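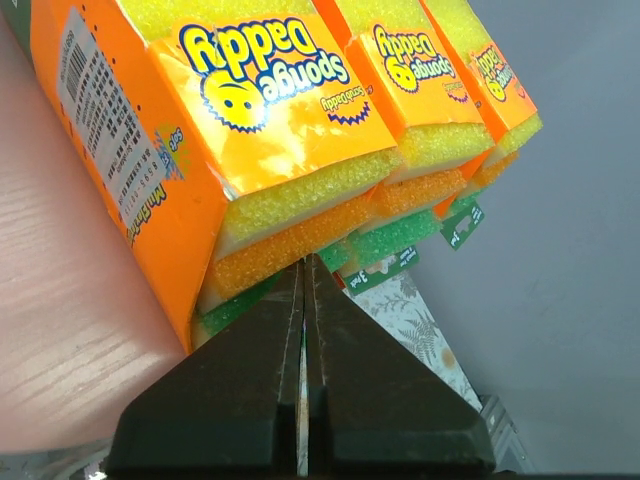

Wrist cam, Sponge Daddy packs, fingertips against the green layer.

Support > Pal gripper > Faults > Ticket 3796

Overview Tickets Manuals Parts Log out

Status: open
Site: Diltholm
Opened: December 2023

Hi all, me again. Our Pal arm has started throwing "grip lost" on the sponge packs and I can't pin it down. The job is dead simple – pick a pack out of the row, put it in the tray – and it ran happily on boxed goods all last month. Since we swapped to sponges it stops mid-cycle, arm hanging there, and I have to clear it by hand.

What I've tried so far:

Restarted the controller. No change.

Wiped the fingers and re-ran the zero. It passed, then faulted on the next pick.

Dropped the grip force from 280 to 100. Fewer faults, but now it lets packs slip, so I've put it back up.

Checked the cable at the wrist. Feels tight to me, though I'd love someone to tell me what "tight" means!

My hunch is that it's closing on bare foam. The sleeves are open at the ends, and the fingers go in at the bottom sponge where there's no card to push against. Foam squashes, the finger gap keeps changing, and Pal decides it's dropped something. The logos are upside down to the camera as well and the front is shiny, so maybe the pick point is landing lower than I taught it?

One safety thing. On the last fault the fingers opened when I pressed reset, before I'd pressed release. My hand was close – no harm done, but I've locked the cell off until I hear from Tendwood.

Comments (3)

tadden_line2: We get this on bath mats. Turn off width check and use the soft goods profile.

OP: Didn't know there was one. Will look on Monday, with the cell still locked.

pal_support: Please don't run it yet. Send us the fault log from that reset, we want to see the opening first.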